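Part-time kitchen hand (the quiet kind), Brultmont

Sovon is looking for someone to take charge of the dishes in our shared kitchen at Brultmont, 17 hours a week, mornings, starting in August. We have 58 tenants over two floors, all of them highly educated, and we have given up hoping that one of them will put a plate away.

You would be washing up, emptying the rack over the sink, wiping down the counter and getting everything back where it lives before lunch, when it all comes out again. The sink is a stainless steel double. One basin is for washing and the other does the drying, and we feel strongly about which is which. 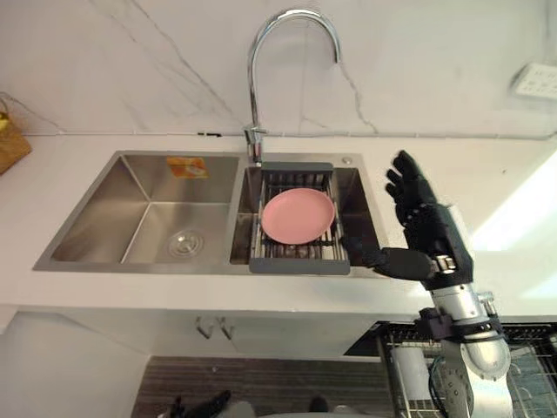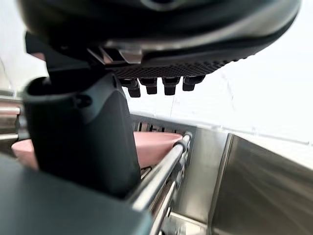
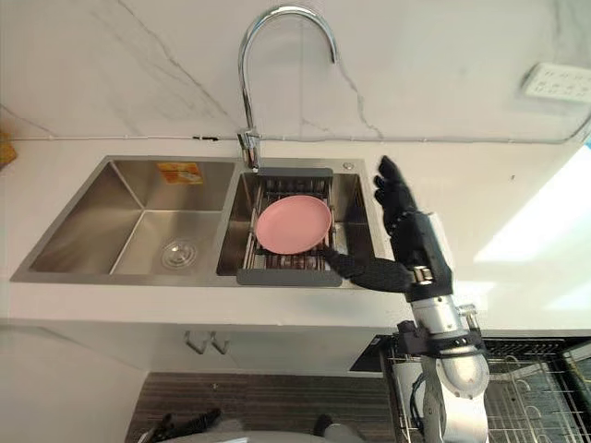
The pink plate
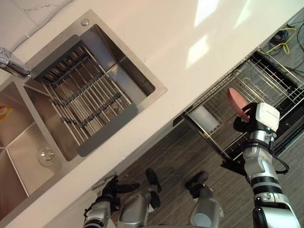
Sink and pull-out rack

Plates go in the slots of the pull-out rack under the counter, cups in the holder. The marble look behind the faucet shows every splash, so a cloth should be within reach at all times. Glasses are done by hand. We own a dishwasher, upstairs, and we don't discuss it.

What we need from you: two working hands, a tolerance for other people's coffee, and the sense to rinse oatmeal before it sets. Experience in a café or canteen is nice. Experience with small children may be closer to the mark.

What you get: 24 dollars an hour, paid every other Friday's worth of work in one go, a locker that shuts if you lean on it, and lunch from the Truvine counter downstairs.

To apply, send a few lines to the Sitompul office, room 93, or drop them at the front desk before noon. No cover letter, please. Tell us how you stack a rack.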